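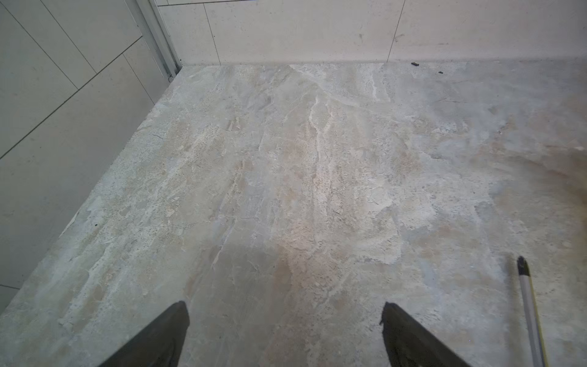

Notebook / Equipment planning

25/05/2022

Right, budget day. I've put this off since March and the form is due back upstairs, so I'm writing it all down while it's still in my head and then Janka can argue with me in the margin.

What we're after is a second arm for the floor and washroom work, plus the bits that go with it. The tiled room has taught us a fair amount about what we need to ask for. The floor is a marble-effect tile, all beige and cream and grey with white veining running through it, and small dark crumbs are a pain to pick out against that pattern. There's a little black bit up against the back wall, right of centre, and a couple of specks that I'd have taken for part of the stone if I hadn't been looking for them. So the wrist camera goes at the top of the list, above the arm itself. I know that sounds backwards! But a better arm with the same camera only gets us to the wrong place faster.

Quotes so far. Flelteck have come back with a decent price on the arm and a vague one on everything else. Quiroga are dearer but they include the mounting plate, cables and a day of somebody's time to set it up, and I've learnt to value that day very highly (see the mess we made of the last controller). Orero only do the cameras. Their bigger one is nice but I don't want that much weight hanging off the wrist, so I've asked for the small one with the wider lens.

Fingers next. The dark wedge-shaped ones are fine for chunky things, but the flat tips are a worry for anything as small as those crumbs. Flalley sell a set of soft tips at 218 a pair and I'd like 4 pairs. Janka Čierny thinks we could cast our own for next to nothing, and she's probably right, but then it's her afternoons going into it and those never show up on a form. I've put the bought ones down for now. If she wants to try a home-made pair as well, there's silicone in the bottom drawer.

Handles. The long pole jobs need sorting before we order anything, and I keep changing my mind. Do we buy a gripper that opens wide enough and hangs on properly, or do we clamp a collar on the pole and let the fingers hold that? The collar is cheap and ugly – I like it a lot. It does mean one for every tool, though, and somebody has to remember to fit them. I've left a line in for collars and crossed out the wide gripper. Janka, shout if you hate this.

Things I forgot last time and am not forgetting again: spare cables, a proper case, the service cover for the second year, delivery. Delivery alone was more than 2000 on the last big order, once the pallet and the lift were added, and I had to go back with my tail between my legs and ask for it separately. It's on its own line now, in capitals.

Still open. Is there a loan unit to be had from Quiroga before we commit? I'd love to have it on this exact floor for 2 weeks, because a plain grey lab floor tells us very little about tile with a sheen on it. I also want to know whether the Orero lens copes with the reflections, and what happens down the left side, where the light drops off a bit towards the wall. Emailed both, waiting.

To do: chase Flelteck for a proper breakdown, measure the pole handles, ask about the loan, get the form signed.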